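Been asked again how we decide what counts as a "good" run on the tidy-up task, so a little thread on our house rules. We rewrote them in July and they're down to 8 lines on one sheet (Idalina Prata did the cutting, bless her!)

Rule one is my favourite and the most ignored: leftovers count as part of the object. A bottle with froth inside is a different bottle from a rinsed one, so write it in the log before you start.
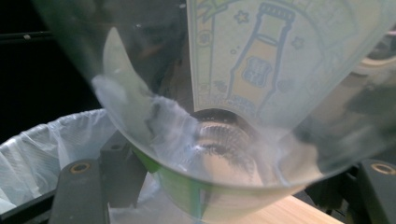

Bottle at the bin, froth and all.

Rule two - sort out your cables before you pick anything up. They should drop away over the table edge and never cross the bit you're working on. Pascal Haberkorn wanted cable clips made compulsory and we argued over that one for ages. We settled on "recommended", and he's still cross with me.

Rule three is about thin things. Straws, sticks, anything skinny. Close slowly, hold still for a beat, then move. If it slips, leave it where it lands and mark the run as a slip. No sneaky second grab! 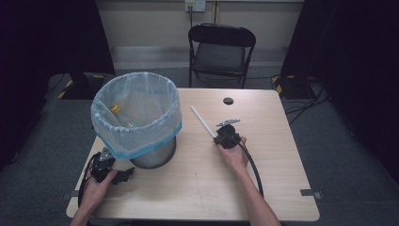 Long white stick in the right gripper, bin over on the left.

Then the start position, which people rush like mad. Both grippers near the front edge, jaws open, nothing touching the objects. Afonso Peixoto now reads it out loud every morning in Pliridthorpe and I love him for it.

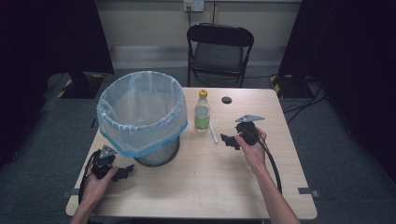 Do you throw away the runs that go wrong?
We keep them all, labelled as failed, with a short note on what happened. Only runs with a missing log get binned.

Rule four needs a thread of its own, it's all about swapping bin liners and I have opinions. Tomorrow, after tea.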